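집 안에서 다시 길을 찾는 일
메스토라 저시력생활지원원 넬리다 아쿠냐 생활환경실장 인터뷰

소식지 편집실

메스토라 저시력생활지원원 생활환경실은 시력이 크게 떨어진 주민의 집을 찾아가 조명과 동선, 생활용품의 배치를 점검하는 부서이다. 지난해 생활환경실에 접수된 상담은 2,015건이며, 이 가운데 가정 방문으로 이어진 것은 299건이다. 본 편집실은 3월 초, 사업 개편을 앞둔 넬리다 아쿠냐 실장을 만나 방문 점검의 절차와 현장에서 겪는 어려움, 앞으로의 운영 방향에 대하여 들었다. 대화는 지원원 2층 상담실에서 오전 10시에 시작하여 점심 무렵까지 이어졌다.

아쿠냐 실장은 병원 안과에서 시기능 검사를 담당하다가 지원원으로 자리를 옮겼다. 검사실에서 만난 환자들의 질문이 계기가 되었다고 한다. "시력표의 몇 번째 줄까지 읽는지는 제가 알려 드릴 수 있었습니다. 그런데 환자분들이 궁금해하시는 것은 가스불을 혼자 켜도 되는지, 약을 어떻게 구별해야 하는지 같은 것이었습니다. 검사실 안에서는 대답할 방법이 없었습니다. 그 댁 부엌을 본 적이 없으니까요."

저시력은 안경이나 수술로 충분히 교정되지 않는 시력 저하를 두루 이르는 말이다. 전혀 보이지 않는 상태와는 구별되며, 남아 있는 시기능의 양상도 사람마다 다르다. 중심부가 흐려진 사람은 얼굴과 글자를 알아보기 어려워하고, 주변부가 좁아진 사람은 글은 읽으면서도 문턱과 의자 다리에 자주 부딪힌다. 대비를 구별하는 능력만 유독 떨어지는 경우도 있다. 실장은 가족들이 이 차이를 받아들이기까지 시간이 걸린다고 설명하였다.

"바닥에 떨어진 단추는 찾으면서 현관의 계단은 못 보신다고, 혹시 꾀병이 아니냐고 조심스럽게 묻는 자녀분들이 계십니다. 단추는 흰 바닥에 떨어진 검은 단추였고 계단은 전체가 같은 색이었던 것이지요. 그런 설명을 드리면 대개 그 자리에서 표정이 바뀝니다. 그동안 어머니께 했던 말이 떠오르시는 것 같습니다."

방문 점검은 보통 두 시간이 걸린다. 직원은 두 명이 한 조로 움직이며, 한 사람은 당사자와 대화하고 다른 한 사람은 조도와 가구 간격을 기록한다. 점검표가 있으나 첫 30분 동안은 꺼내지 않는 것이 원칙이다. 실장은 이 시간을 차를 마시는 시간이라고 불렀다.

"차를 대접해 주시겠다고 하면 사양하지 않습니다. 물을 어디에서 받으시는지, 주전자를 어떻게 찾으시는지, 잔이 찼다는 것을 무엇으로 아시는지를 그때 보게 됩니다. 손가락을 잔 안쪽에 걸치시는 분도 있고 소리로 아시는 분도 있습니다. 소리로 아시는 분의 부엌에 환풍기를 새로 달아 드렸다가 되레 불편해졌다는 말씀을 들은 적이 있습니다. 저희가 먼저 여쭈었어야 했습니다."

점검의 첫 항목은 조명이다. 생활환경실은 식탁과 조리대처럼 손을 쓰는 곳의 밝기를 우선 측정하고, 300럭스에 미치지 못하면 보조등을 제안한다. 그러나 밝기를 높이는 것만으로 문제가 풀리는 집은 많지 않다고 한다. 광택이 강한 상판이나 유리 식탁은 빛을 그대로 되쏘아 눈부심을 일으키고, 백내장이 있는 사람에게는 이 눈부심이 어두움보다 더 큰 장애가 된다.

헤이노 오츠 씨의 사례가 여기에 해당한다. 마옐 지역에서 목공소를 운영하다 은퇴한 오츠 씨는 작업대 위의 등을 계속 밝은 것으로 바꾸었으나 연필선은 점점 더 보이지 않았다고 하였다. 방문한 직원은 등을 한 단계 낮추고 위치를 왼쪽 어깨 뒤로 옮긴 다음, 니스를 칠한 작업대 위에 무광 천을 깔도록 권하였다. 본 소식지와의 전화 통화에서 오츠 씨는 이렇게 말하였다. "제가 평생 등을 달아 온 방식이 틀렸다고 하니 기분이 좋지는 않았습니다. 일주일을 그냥 두었다가 옮겨 보았지요. 지금은 그 자리에서 손주의 썰매를 고칩니다."

두 번째 항목은 대비이다. 실장은 상담 중에 가장 자주 꺼내는 낱말이 이것이라고 하였다. 사물의 색 자체보다 그 뒤에 놓인 색과의 차이가 중요하며, 같은 컵이라도 어떤 쟁반 위에 놓이느냐에 따라 보이기도 하고 사라지기도 한다. 흰 접시에 담긴 흰죽을 반이나 남기던 노인이 그릇을 남색으로 바꾼 뒤 남기지 않게 되었다는 이야기를 실장은 교육 시간마다 소개한다. 식욕이 떨어졌다고 여기던 가족이 영양제를 알아보던 중이었다고 한다.

"색을 많이 쓰면 좋다고 생각하시는 경우가 있는데, 저희는 줄이시라고 말씀드리는 편입니다. 모든 것이 눈에 띄면 찾아야 할 것이 묻힙니다. 스위치, 문손잡이, 계단 끝, 변기 테두리. 이 네 곳이 먼저 보이면 나머지는 천천히 하셔도 됩니다."

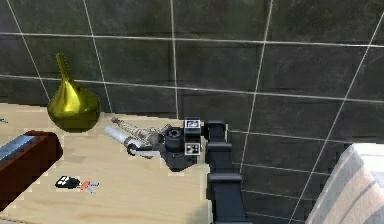 대비를 활용한 공간 파악은 벽과 바닥의 마감재에서 시작되는 경우가 많다. 가구는 옮겨지지만 마감재는 그대로 남아 당사자의 기억과 오래 맞물리기 때문이다. 실장은 어두운 벽을 무조건 밝게 칠하라고 권하지 않는다. 짙은 회색의 큰 사각 타일 사이로 가느다란 흰 줄눈이 지나가는 벽이라면, 줄눈이 높이와 방향을 짐작하는 눈금 노릇을 할 수 있다. 얼룩진 돌 무늬의 면은 그 자체로는 읽을 거리가 적지만, 흰 선은 남은 시기능에 따라 따라갈 만한 단서가 된다. "세로줄 하나를 정해 두고 그 아래에 양념통을 두기로 약속하신 부부가 계십니다. 두 분이 정하신 규칙이고 저희는 거들기만 했습니다. 다만 선이 너무 가늘면 시력이 더 떨어졌을 때 쓸 수 없게 되므로, 손으로 만져지는 표식을 함께 붙여 두시라고 말씀드렸습니다."

손으로 만지는 표식은 생활환경실이 대여하고 보급하는 품목 가운데 가장 값이 싸고 가장 많이 나가는 것이다. 지원원의 대여 목록에는 현재 105종의 보조용품이 올라 있으며, 확대경과 독서대, 음성 시계, 액체 높이 알림기, 굵은 선이 그어진 공책 등이 포함된다. 돌기 스티커는 세탁기의 자주 쓰는 위치 한 곳, 전자레인지의 시작 단추 한 곳에만 붙이도록 안내한다. 모든 단추에 붙이면 다시 처음부터 더듬어야 한다.

대여 기간은 한 달이며 한 차례 연장할 수 있다. 반납률이 높은 품목과 낮은 품목이 뚜렷하게 갈린다는 점은 실장에게도 뜻밖이었다고 한다. 고가의 전자 확대기는 자주 되돌아오는 반면 굵은 펜과 무광 쟁반은 잘 돌아오지 않는다. 지원원은 이 두 품목을 대여 목록에서 빼고 소모품으로 지급하는 방안을 검토하고 있다.

"전자 확대기가 나쁘다는 뜻은 아닙니다. 편지 한 장을 끝까지 읽으시려면 꼭 필요합니다. 그런데 꺼내고, 연결하고, 초점을 맞추는 동안 읽고 싶은 마음이 식어 버린다고들 하십니다. 그래서 요즘은 기기를 드리기 전에 어디에 늘 펼쳐 둘 것인지를 먼저 정합니다. 자리가 없으면 빌려 드리는 시기를 미룹니다."

약의 구별은 별도의 상담으로 다룬다. 하루에 여러 종류의 약을 복용하는 고령 이용자가 많고, 용기의 크기와 뚜껑의 색이 비슷한 경우가 흔하다. 생활환경실은 고무줄을 감는 방법을 기본으로 가르친다. 아침 약에는 한 줄, 저녁 약에는 두 줄을 감고, 안약에는 감지 않는다. 안약 용기를 누르는 데 고무줄이 방해가 된다는 이용자들의 의견에 따른 것이다. 냉장 보관하는 약은 문 쪽 칸을 쓰되 같은 칸에 조미료를 두지 않도록 한다.

이동 훈련은 바우티스타 이투라 훈련사가 담당한다. 이투라 훈련사는 인터뷰 중간에 잠시 합석하여 실내 보행에 관한 견해를 밝혔다. 그는 흰지팡이 훈련을 신청하는 사람 중 상당수가 집 안에서 이미 여러 번 넘어진 뒤에 찾아온다고 하였다. "밖은 무서우니까 조심하십니다. 집은 안다고 생각하시고요. 그런데 집이 가장 자주 바뀝니다. 청소하면서 의자가 한 뼘 나와 있고, 문이 반쯤 열려 있습니다. 반쯤 열린 문의 모서리는 정면에서 보면 선 하나입니다."

이투라 훈련사가 가족에게 당부하는 것은 두 가지이다. 문은 완전히 열거나 완전히 닫아 둘 것, 그리고 물건을 옮겼으면 말할 것. 그는 빌랄바의 한 가정에서 이 규칙을 지키기 위해 냉장고 옆에 작은 종을 달았다는 이야기를 전하였다. 무엇이든 위치를 바꾼 사람은 종을 치고 무엇을 옮겼는지 말해야 한다. 초등학생인 손녀가 가장 열심히 쳤고, 한동안은 자기 인형을 옮길 때마다 쳤다고 한다.

계단에 대해서는 실장과 훈련사의 의견이 완전히 일치하지는 않는다. 실장은 모든 단의 끝에 밝은 띠를 붙이는 편을 선호하고, 훈련사는 첫 단과 마지막 단에만 붙이는 편을 선호한다. 띠가 반복되면 내려다볼 때 줄무늬처럼 겹쳐 보여 깊이를 가늠하기 어렵다는 이용자가 있다는 것이 훈련사의 설명이다. 생활환경실은 현재 접착력이 약한 띠로 두 방식을 각각 일주일씩 써 보게 한 뒤 당사자가 고르도록 하고 있다. 난간은 두 방식 모두에서 필수이며, 마지막 단보다 조금 더 길게 이어져야 한다.

방문을 거절하는 가정도 적지 않다. 상담은 받겠으나 집은 보이고 싶지 않다는 것이다. 실장은 이를 당연한 반응으로 받아들인다고 하였다. "모르는 사람이 와서 선반을 보고 욕실을 봅니다. 정리가 안 되어 있으면 부끄럽고, 정리가 되어 있으면 도움이 필요 없어 보일까 걱정하십니다. 저희가 드릴 수 있는 약속은 여쭙지 않고 서랍을 열지 않겠다는 것, 그리고 그 자리에서 고치라고 하지 않겠다는 것입니다."

방문 대신 전화로 진행하는 점검도 그러한 이유에서 마련되었다. 당사자가 방 하나를 골라 문에서부터 창까지 걸으며 손에 닿는 것을 말하고, 직원은 받아 적어 간단한 배치도를 만든다. 배치도는 굵은 선으로 인쇄하여 우편으로 보낸다. 조도를 잴 수 없다는 한계가 있으나, 이 과정을 거친 뒤 방문을 신청하는 사례가 꾸준히 있다고 한다.

비용에 관한 질문에 실장은 신중하게 답하였다. 방문 점검과 상담은 무료이지만 조명 공사나 난간 설치에는 본인 부담이 발생한다. 세입자는 집주인의 동의를 받아야 하며, 이 단계에서 중단되는 경우가 있다. 지원원은 벽에 구멍을 내지 않고 설치할 수 있는 용품을 따로 정리하여 안내문을 만들었고, 집주인에게 보낼 요청서 양식도 제공한다. 양식은 접수 창구에서 받을 수 있으며, 큰 글씨판과 음성 파일로도 준비되어 있다.

"공사를 하지 않고도 바꿀 수 있는 것이 많다고 말씀드리면, 돈을 안 쓰게 하려는 것처럼 들릴까 봐 늘 조심스럽습니다. 필요한 공사는 해야 합니다. 욕실 난간을 쟁반으로 대신할 수는 없습니다. 순서를 말씀드리는 것입니다. 오늘 저녁에 할 수 있는 것을 오늘 저녁에 하고, 난간은 신청서를 냅니다."

가족 교육은 격월로 열린다. 교육에서는 시야 일부를 가린 안경을 쓰고 물을 따르거나 양말의 짝을 맞추는 체험을 한다. 그러나 실장은 이 체험의 비중을 줄여 가고 있다. 짧은 체험은 당혹감만 남기기 쉽고, 몇 해에 걸쳐 방법을 익힌 당사자의 능력을 낮추어 보게 만들 우려가 있다는 판단에서이다. 새 과정에서는 당사자가 강사로 나서서 자신이 쓰는 방법을 직접 보여 주는 시간을 늘렸다.

첫 강사로 나선 이는 호세피나 아쿠냐 씨이다. 실장과 성이 같으나 친척은 아니다. 이름 때문에 접수 창구에서 전화가 엇갈린 일이 여러 번 있었다고 한다. 호세피나 아쿠냐 씨는 황반변성 진단을 받은 뒤에도 빵 굽는 일을 계속하고 있으며, 교육에서는 밀가루를 계량하는 방법을 다루었다. 검은 그릇에는 밀가루를, 흰 그릇에는 건포도와 호두를 담고, 저울을 쓰는 대신 크기가 다른 계량컵을 손잡이의 길이로 구별한다.

호세피나 아쿠냐 씨는 반죽의 상태를 눈으로 판단한 적이 애초에 별로 없었다고 말하였다. "반죽은 손바닥에 붙는 정도로 압니다. 어머니도 창밖을 보면서 치대셨습니다. 제가 잃은 것은 오븐 안을 들여다보는 일입니다. 지금은 냄새와 타이머로 합니다. 가장자리가 조금 진하게 구워진 것은 제가 먹습니다." 이날 참석한 가족들은 교육이 끝난 뒤에도 자리를 뜨지 않고 오븐용 장갑의 길이와 타이머의 소리 크기에 관하여 질문을 이어 갔다.

올해의 개편에서 가장 큰 변화는 이르홀름 분소의 개소이다. 이르홀름 주민은 지금까지 버스를 두 번 갈아타고 메스토라까지 와야 하였고, 저녁 상담은 사실상 이용할 수 없었다. 분소에는 상담실 한 곳과 용품 체험실 한 곳이 마련되며, 오후 7시까지 문을 연다. 체험실의 조명은 밝기와 색온도를 바꾸어 볼 수 있게 설치하여, 이용자가 자기 집의 등을 바꾸기 전에 같은 조건에서 글을 읽어 볼 수 있도록 할 예정이다.

분소의 위치를 정할 때에는 건물보다 정류장에서 입구까지의 길을 먼저 살폈다고 한다. 후보지 가운데 한 곳은 내부가 넓고 임차료도 낮았으나 입구 앞 광장이 넓게 트여 있어 방향을 잡을 단서가 없었다. 최종 선정된 건물은 정류장에서 담을 따라 걸으면 문에 닿는다. 이투라 훈련사가 이용자들과 함께 후보지를 모두 걸어 본 뒤 의견서를 제출하였고, 그 의견이 그대로 반영되었다.

인력 문제는 여전히 남아 있다. 방문을 담당할 수 있는 직원을 양성하는 데에는 적지 않은 시간이 필요하며, 시기능에 대한 이해와 주거에 대한 이해를 함께 갖춘 지원자는 드물다. 실장은 신입 직원에게 처음 석 달 동안 기록만 맡긴다. 말을 아끼는 연습이 필요하다는 이유에서이다. "해결책이 빨리 떠오르는 사람일수록 힘들어합니다. 저도 그랬습니다. 문을 열고 들어서자마자 저 양탄자를 치워야 한다는 생각부터 들었으니까요. 그런데 그 양탄자의 가장자리를 발로 더듬어 침대를 찾는 분이 계십니다. 그럴 때는 치우지 않고 바닥에 단단히 고정해 드립니다."

끝으로 시력 변화를 겪기 시작한 주민에게 전할 말을 청하자, 실장은 상담 시기를 늦추지 말아 달라고 당부하였다. 진단서가 없어도 첫 상담은 가능하며, 가족이나 이웃이 대신 신청할 수도 있다. 상담에 올 때에는 지금 쓰고 있는 안경과 돋보기를 모두 가져오는 것이 좋다. 서랍에 넣어 두고 쓰지 않는 것도 포함된다. 읽고 싶은데 읽지 못하고 있는 것, 예컨대 악보나 뜨개질 도안, 손주의 편지가 있다면 함께 지참하도록 한다.

방문 점검과 전화 점검의 신청은 메스토라 본원 접수 창구에서 받으며, 이르홀름 분소의 접수 방법은 개소에 맞추어 다음 호 소식지에 안내한다. 마옐과 빌랄바 주민은 종전과 같이 본원으로 신청하면 된다.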